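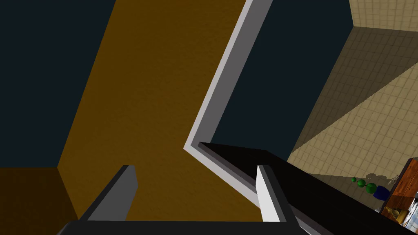
Ashok Bhatia wrote back that a simulator run proves only that you can drive a simulator, and that he'd want to see the arms clear a real door before he bolted anything to his floor. Fair enough. We still run the section below before touching hardware, and we trust it about as far as he does.

4. Checking reach in the Vornis simulator

4.1 Load the house model and the two-arm Guvton file. Leave the shop power to the real arms switched off at the wall.

4.2 Set the torso camera as the main view. The tilt looks like a fault. Leave it alone until step 4.6.

4.3 Set the joint speed limit to 5 percent. The Balley driver ships with the limit off, whatever its read-me says.

4.4 Type 2243 in the port box and press Connect. If the box turns red, try 3108, the old default.

NOTE: A green light means the port answered. It does not mean the arms are listening. Jog one wrist and watch it.

4.5 Raise the left gripper first, then the right. Stop if either one swings toward the body. 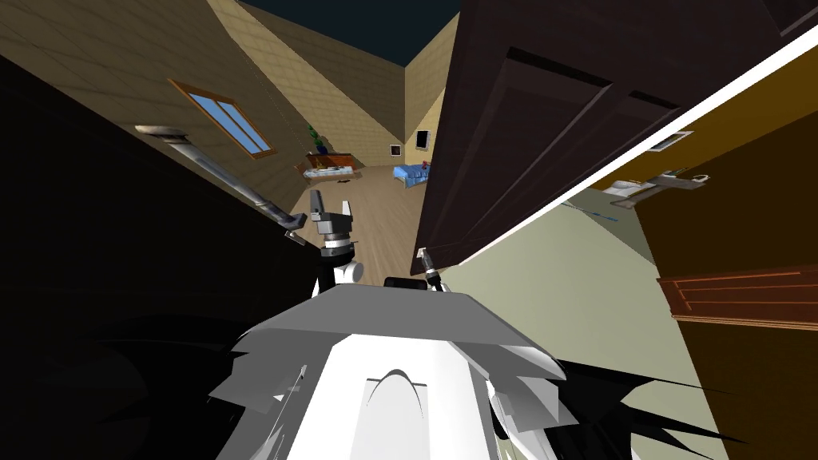
Fig. 4-2. Torso view, both grippers in sight, dark door to the right.

CAUTION: The simulator forgives contact with doors and trim that would strip a gear on the bench. Treat any touch as a failed run, even if the log says OK.

4.6 Compare the camera angle with the number you measured on your own mount. Change the file to match the mount, and never the other way around.

4.7 Save the pose under a new name. Shukla's pose saver claims to keep old versions. We lost a whole evening's work in June believing that.

4.8 Move the base through the doorway in short steps, checking both elbows after each one. 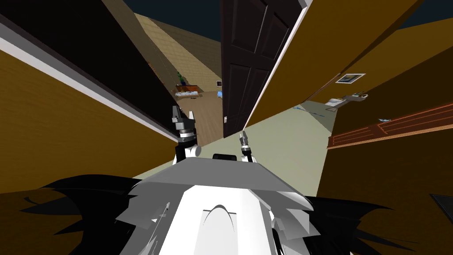

If an elbow gets close to the door edge, back up and fold that arm before going on. Auto-fold is supposed to do this for you. Leave it off; it picks the shortest path and doesn't seem to care what is in the way.

4.9 Let the log reach 375 lines before you stop it. Shorter logs open fine but drop the last few joint readings.

4.10 Repeat from 4.5 with the arms in the opposite order. Go on to Section 5 only when both runs finish without a touch.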